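How to Line a Small Trash Bin So the Bag Stays Put

A thin bag in a round bin tends to slide down the first time something gets dropped in. Folding it properly takes a minute.

1. Empty the bin and wipe the inside. Let it dry.

2. Open the bag all the way and shake some air into it. I buy the pale pink Kulon ones, 400 to a case.

3. Push the bottom of the bag down to the floor of the bin with your fist.

4. Fold the top outward over the rim, all the way around. Creases don't matter. If there is too much plastic on one side, roll the extra into a thick fold.

Pink liners folded over the rim of a round bin:
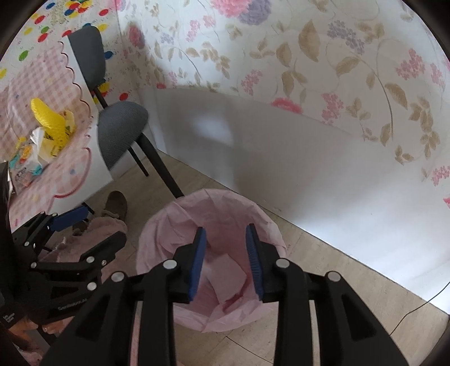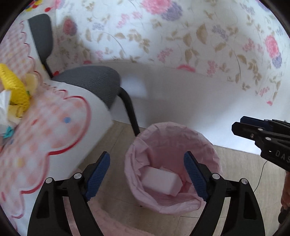
5. Press along the inside wall to let out trapped air. If the bag still balloons, lift one edge, press again and fold it back.

6. Keep the bin close to the table where you work, but leave room to pull a chair out.

Flatten small boxes before they go in. To change the bag, unfold the rim, gather the top and tie it. Marisol Benavides wrote in to say she stores 13 spare bags under the liner, and that works too if the bin is deep enough.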